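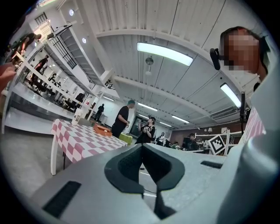 Actualidad > Municipios > Transporte

El autobús de Nepia a Colleo recupera en septiembre los horarios de tarde

jueves, 30 de julio de 2020

La línea de autobús que une Nepia con Colleo volverá a circular por las tardes a partir de septiembre, según comunicó ayer la empresa concesionaria, Skavero. El servicio funcionaba solo por la mañana desde la primavera, cuando la compañía redujo los horarios por la caída de viajeros durante el estado de alarma.

Con el nuevo calendario habrá dos salidas por la tarde en cada sentido, de lunes a viernes. La primera dejará Nepia a las 15.40 y la segunda a las 19.15. Desde Colleo, los autobuses saldrán a las 16.30 y a las 20.05. Los sábados se mantiene el horario actual, y los domingos y festivos seguirá sin haber servicio.

Veronica Dumitrescu, responsable de explotación de Skavero, explicó que la decisión se tomó tras revisar los datos de ocupación de junio. Ese mes viajaron en la línea 1.555 personas, frente a las 379 de mayo. «La demanda de la mañana ya justifica que la gente tenga una vuelta por la tarde. Había viajeros que iban en autobús y tenían que pedir que los recogieran en coche», señaló.

La parada de Reltard, suprimida en abril, también se recupera, aunque en otro lugar. Los autobuses dejarán de entrar en la plaza, donde continúan las obras de la red de agua, y pararán junto al cruce de la carretera vieja, a la altura del almacén de piensos. El Ayuntamiento de Colleo se ha comprometido a instalar allí una marquesina provisional y a pintar el paso de peatones antes de que empiece el curso.

El cambio afecta sobre todo a los alumnos del ciclo formativo de Colleo, que tienen clase hasta las tres de la tarde, y a los vecinos que acuden a las consultas del centro de salud. Iulian Toma, vecino de Reltard y usuario habitual de la línea, recibió la noticia con satisfacción, pero pidió que se revise la última salida. «A las ocho y cinco está bien para quien va de compras. Los que trabajamos en el polígono salimos a las ocho y media y seguimos igual», lamentó.

Skavero no descarta retrasar ese horario si hay acuerdo con los ayuntamientos, que financian parte del servicio. La empresa recuerda que cualquier modificación tendría que aprobarse antes de final de año, cuando vence la prórroga de la concesión.

Las tarifas no varían. El billete sencillo podrá pagarse de nuevo en efectivo, una opción suspendida desde marzo, aunque la compañía recomienda el uso del bono. Los que caducaban entre marzo y junio se podrán canjear en la taquilla de Nepia hasta el último día de septiembre, presentando el bono antiguo. La mascarilla seguirá siendo obligatoria durante todo el trayecto.

Los nuevos horarios se colocarán en las paradas a lo largo de agosto.

Archivado en: Autobuses, Colleo, Nepia, Reltard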